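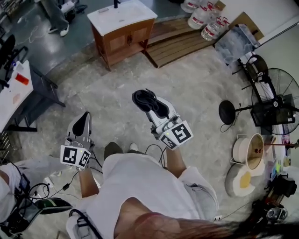 Why not just buy one really good robot and be done with it? Sewwandi Majumder asked that at the first planning meeting in Vurnevside, and it is a fair question. It is also how people end up with one really good robot and no plug to put it in.

Grown-ups like to think shopping for robots is about choosing the shiniest arm. Mostly it is about making a list, adding up the list, and then lying down for a bit.

Start with the job. Say you want a robot to pick up a cloth and put it in a basin. Easy for you. You have been picking up cloths for years, when asked often enough. A robot has to be taught, and one way to teach it is for a person to hold a pair of grippers and do the job by hand, over and over, while the movements are recorded. So before you shop for a robot, you may be shopping for the things that teach it.

Then there are the cables. Every planner forgets the cables. Osvaldo Medeiros wrote the first list for the Skeltbridge workshop and it had 18 things on it. By March it had 263, and 135 of those were cables, plugs, or small bags for keeping cables and plugs in. He has not made a joke about it yet, so we are waiting. 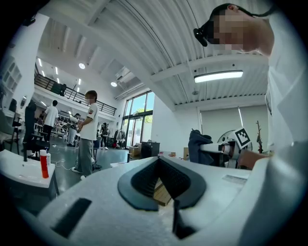 Next comes space. A robot needs room to swing its arm without knocking over somebody's drink. People need room too, plus tables, chairs, and a place to hang their coats. If you plan the floor for the machines only, the people will stand in the doorway looking sad.

After that, time. Learning a new tool takes days, and days cost money even when nothing gets bought. Gleice Nogueira puts 3 extra weeks into every plan and calls them "the weeks when it doesn't work." She has never had any left over.

Last of all, spares. A gripper has parts that rub, squeeze and bump into things all day long, a bit like your sneakers. Sneakers wear out. A sensible budget has money set aside for new finger pads - a hopeful budget has a roll of tape.

Want to try it? Pick a chore at home you would love to hand over to a robot. Write down everything it would need: tools, power, space, teaching time, spare parts. Put a price next to each one, and ask a grown-up if you get stuck. Then compare the total with what you would charge to do the chore yourself.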